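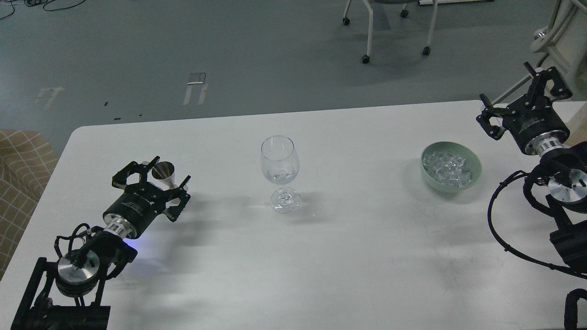 Write the Stop Rule Before the Task

Most lab rules for robot arms are written after something breaks. I think that is the wrong order, and I say so having written a few of them that way myself.

At Vomano we keep a log of every run on our two-arm tables. In January it passed 2,840 entries. I went back through them and found 556 that ended early. In 14 of those, the notes gave no reason at all. The operator had stopped the arms and moved on, and whatever could have been learned was lost.

The usual answer is more rules. Our partners at the Dernia site have a safety sheet with 100 items on it. I have read it twice and could not tell you what item 60 says. People sign it on their first day and go by habit after that.

I would rather see one short page per task, written before the first run. Take a drink-serving setup with a wine glass, a bowl of ice and a metal funnel. The page should say how hard the gripper may close on the glass. It should say what happens if ice lands on the table, who wipes it up, and whether the arms are powered down first. It should say how much slack the cables need so they stay out of the work area. Most of all, it should say when to stop.

That last part gets skipped the most. "Use good judgment" is not a stop rule. "Stop if the glass tips or any ice leaves the bowl" is one, and a new operator can follow it.

Some of my colleagues in Jesville say this slows the work down. It does, by a few minutes per task. Sweeping up a broken glass and checking two grippers for chips takes longer. The page can also be changed. If a rule gets in the way, cross it out, write the date next to it and say why.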